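About Pladbridge

We help smaller companies buy robots without blowing the budget. Arms, mobile bases, full humanoids. New or second-hand, lease or buy. That's the whole business.

Started by Rocío Montecinos in Hernley, after too many years signing off on equipment that sat in crates. Still a small shop. 51 equipment plans written so far, over 700 quotes read line by line so you dont have to.

What you get from us:

A site visit first. Floor space, doorways, power, where the cables go.
A budget sheet with everything on it – spare hands, service calls, training hours, shipping both ways.
2 supplier options, never just one. We take no commission from either.
A buying calendar. Most of our clients close their budgets in June, so talk to us well before then.

We also run Clistolier, our own planning sheet. Free to clients. Clunky in places, Nnaji on our team is fixing the lease tab and would love to hear what else is broken.

Don't have a number in mind yet? Fine. Bring the task you want done and the room you want it done in. We'll work out the rest togther.

Visits by appointment – Unit 909, ring the side bell.

Page updated 11 Nov 2020

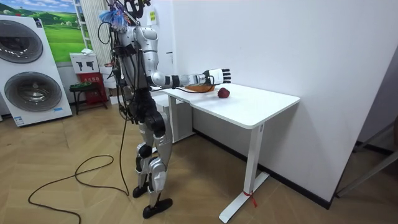

Humanoid at the standing desk, hand open over the tabletop, apple close by.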